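Search the notebook
Go

April 27, 2022
Ornella Morelli

Open day at Eltgate. 13 visitors from Hudness, in before 10, and Corrado ran the folding demo on the denim joggers. Everyone wanted to stand on the cable side – next time we tape a line!

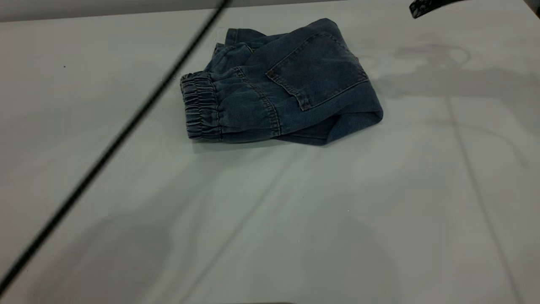 Does a thick bundle need a slower approach? On our arm I'd say so, at least until the grip settings for denim are sorted.

Mancuso's people asked about towels (of course). I promised Corrado I'd write up the settings before he resets them.

Recent entries
Gekham visit, November
Gripper pads, set 6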